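From: Ettore Mancuso
To: handheld-demos list
Date: 2022-02-14
Subject: Re: [handheld-demos] Does wrist-view-only training hold up on thin objects?

On the list, Fabbri wrote:

> We have been going back and forth on this in our group. Our policies
> trained from hand-held gripper demos do fine on mugs, blocks, sponges,
> anything with some bulk. As soon as the object is thin and lies flat
> on the table (pens, brushes, spoons) the success rate drops through
> the floor. Our guess is that the wrist view loses the object behind
> the fingers in the last few centimeters and the policy is then
> guessing. Has anyone on the list tried giving it more history, or is
> a second camera the only real answer? We would like to avoid the
> second camera if we can, because then the demos stop being portable.
>
> Also, do you filter your demos at all before training, or does
> everything go in?

Hi Fabbri, hi all,

Oh, I'm so glad somebody asked this, because I have spent the whole winter on almost exactly this problem and I finally have numbers I believe. Short answer: you can avoid the second camera. History helps a little. What helped us a lot more was changing what the policy is asked to predict near the object, and being pickier about the demos.

Long answer, with apologies for the length.

Our setup is probably close to yours. Parallel fingers with soft pads, one camera on the tool looking down past the fingers, demos collected by hand with the tool, then the policy runs on the arm with the same fingers and the same camera mount. We call the training code Clarkura, you'll see the name in the config files if you pull them. All the demos for this round were collected in two places, our own lab and the test kitchen at Potthorpe, so there is some variety in tables and lighting but not a huge amount. Please keep that in mind when you read what follows!

We collected 609 demos of picking up thin things that lie flat: toothbrushes, pens, butter knives, a paintbrush or two. After filtering we kept 493. I'll get to the filter further down because you asked about it and I think it matters more than people give it credit for.

First, the history experiment. We gave the policy the current view only, then two views, then four, then eight, spaced evenly over the last second or so. Going from one to two helped. Going from two to four helped a tiny bit. Eight was worse than four, and I trained it three times because I didn't want to believe it. My reading is that with eight views the policy starts copying the motion it was already making. If the hand was drifting left, it keeps drifting left. You can see it in the rollouts, the gripper sails right over the handle with great confidence. I know others on this list have seen the same thing with longer histories, so I won't claim it as news.

Now the part I'm excited about. In the baseline, the policy predicts a short run of future tool poses relative to the current tool pose. Fine for mugs. But when a person picks up a toothbrush, they don't make one smooth move. They come in, slow down, turn the wrist to line the fingers up across the handle, and only then go down. In our demos the turn happens anywhere from high above the table to nearly touching it, depending on who is holding the tool and how long they've been at it that day. So the training data has many different answers for the same view, and the policy averages over them or picks one and switches halfway. That switching is what kills you on a thin object. A mug forgives it.

What we did is add one more output: the pose of the tool at the moment the fingers close, expressed relative to the current pose. You get it for free from the demo, no labeling at all, you just look ahead in the recording to where the width starts to drop. The run of future poses is then predicted with that closing pose as an extra input. During training the input is the true closing pose with noise added. At run time it is the policy's own prediction, smoothed over the last few steps.

That's the whole trick. It took one afternoon to code and then about a month for me to find the right amount of noise. Too little and the policy trusts the closing pose blindly, too much and it ignores it and you are back at the baseline. If you try it, start with noise close to half the width of your finger pad and tune from there.

The nice thing is what happens when the object is partly hidden. The prediction made a moment earlier, with a good view of the handle, is still sitting there in the smoothed closing pose, so the hand keeps going to the right place even when the current view is not much help. In effect it's a very small memory that only remembers one thing, and it doesn't bring along the drifting problem that the long history has.

Results. We ran 109 trials on the arm for each version, same start positions, same objects, order shuffled. The baseline with two views failed on more than a third of them. With the closing pose it failed on 26, and most of those were butter knives, where I suspect the pads and the table are as much to blame as the policy. I would not read too much into small differences between objects, the trials get thin very quickly once you split them up.

I should say where it doesn't help. On bulky objects there was no difference I could measure. In clutter, with several thin things side by side, it sometimes makes a prediction between two handles and goes down in the gap. We tried letting it predict a few candidate poses and choosing one, and it looks promising, but I don't have proper trials for that yet. I hope to have them in March.
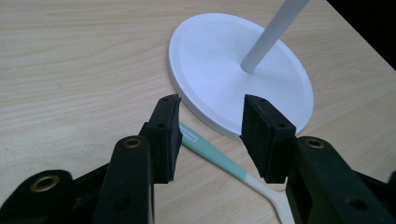 Back to what your group suspected, about losing the object behind the fingers. I think you are partly right, but I'd put it a bit differently. With a toothbrush lying at a slant, one finger can cover a stretch of the handle while there is still plenty of it in view between the pads. The policy usually has enough to see where the handle is. What it lacks is a steady idea of where along it to close, and at what angle. We tested this by masking out the area between the fingers for the last part of each approach. The baseline got clearly worse, so it was using what it could see there. The closing pose version got only a little worse. So before you buy cameras, try the masking test on your own policy, it's cheap and it tells you a lot.

Now the filter. Everything does not go in. We drop a demo if:

the fingers close more than once before the lift

the tool pose jumps at any point (tracking lost and found again)

the tool stands still for more than two seconds anywhere before closing

The first rule threw out the most. A person who misses, opens and tries again is giving you something useful for recovery, I know, and Toditz on this list will write to me within the hour to say so. But the look-ahead for the closing pose picks the first time the width drops, so those missed tries turn into wrong targets. The right fix is probably to use the last closing and keep the demo. I haven't done that. If somebody wants to try, the filter is one short file and I'd be very happy to take a patch.

I did train the baseline on both the full and the filtered set to be fair to it. Filtering alone got us part of the way, maybe a third of the total gain. So if you only have one free day, do the filter.

A couple of practical things that cost me time, in case they save you some:

Check the delay between your camera and your width signal. Ours was off by three frames for the first weeks and the closing pose was always slightly too high. I blamed the network for ages.

Ask people to vary the start of the approach. We asked for different heights and angles and it made the arm much less fussy about where it began.

Worn pads change the grasp more than I expected. We now put fresh pads on the arm before each round of trials and write it down in the log.

Toditz, I know you asked last month whether the same idea would work for placing, with the opening pose in place of the closing one. I think so! The look-ahead is just as easy. The trouble is that for placing the target is often a spot on the table with nothing special about it, so the demos differ for good reasons and I'm not sure what the prediction should settle on. Placing into a cup or a rack should be a much better test. If you have demos like that I'd love to run them through.

Fabbri, how wide do your fingers open, and do you have the raw width signal saved or only open/closed? If it's only open/closed you can still do all of this, the closing moment is just a bit coarser. Happy to look at a handful of your recordings if you send them over.

Configs and the filter are in the usual place, under thin_objects. The weights are still uploading, our connection is slow today.

Ettore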